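Section 4: Setting up your Gostell label printer for the first time

I wrote this part of the guide after setting up my own Gostell twice (the first time I did it badly), so the order of the steps is the order I wish I'd used. Set aside a quiet half hour. If you bought the Tamuno bundle, you already have a starter roll in the box and you can skip the bit about buying labels.

Before you start

You'll need the printer, its power cord, one roll of labels and a computer or phone that's on your home Wi-Fi. Clear a flat spot close to an outlet. Mine lives on a bookshelf now, but I'd do the first setup at a table where you can get at all the sides.

Caution: Keep the printer unplugged until step 4. The cutter can move when the power comes on, and your fingers will be in there during step 2.

Loading the roll

1. Press the two side tabs and lift the lid. It's stiff when new. Pull out the strip of orange foam and the little cardboard wedge behind it - I missed the wedge and spent a whole evening wondering why nothing would feed.

2. Drop the roll in so the labels come off the top, shiny side down. Slide the green guides in until they just touch the edges of the roll. If you squeeze them tight, the labels will creep to the left as they print.

3. Feed the first label under the bar and close the lid until both sides click. One click isn't enough! Press down on the corner that didn't catch.

4. Plug in the power cord and hold the round button for 2 seconds. The light blinks white, then stays on. The printer pushes out one blank label and cuts it. That's normal, and you can throw it away.

Note: A full roll holds 300 address labels. The printer keeps its own count, so when you change rolls, go to Settings and tap New Roll or it will nag you about being low when you aren't.

Connecting to Wi-Fi

5. Install the Sturgate app and open it. It will ask to find devices nearby. Say yes, at least for now (you can switch that off later and the printer will still work).

6. Pick your printer from the list. If you see two with the same name, yours is the one whose last three digits match the sticker under the lid. Mine ends in 316.

7. Type your Wi-Fi password and wait. The light goes blue when it's connected. If it turns red, check that you picked the slower of your two home networks, the one without "5G" in the name. The Gostell can't use the fast one and the app doesn't do a great job of telling you so.

Your first test label

8. Tap New Label, choose Address, and type something short. I always use my own street address because then the test label is worth keeping.

9. Print one. Look at the edges of the text. If the left side is faint, open the lid and push the roll toward the guide. If the whole label is pale, go to Settings, then Darkness, and bump it up one notch at a time.

10. Peel the label and stick it on paper, give it a minute, and rub it with your thumb.

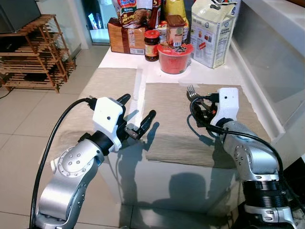 Fig. 4-1. White table with a tan paper towel on it.

If the print smears, you've most likely loaded a roll made for a different kind of printer. Swap it out before going further.

Importing an address list

11. Save your list as a CSV file with one person per row. In the app, tap Lists, then Import. The biggest one I've tried was the Clondotby garden club mailing list, with 3,296 rows, and it went in fine, though I did go make coffee.

Caution: Let the print head cool before you clean it or change rolls after a long batch. The metal strip gets hot enough to hurt.

Cleaning and storage are covered in Section 5.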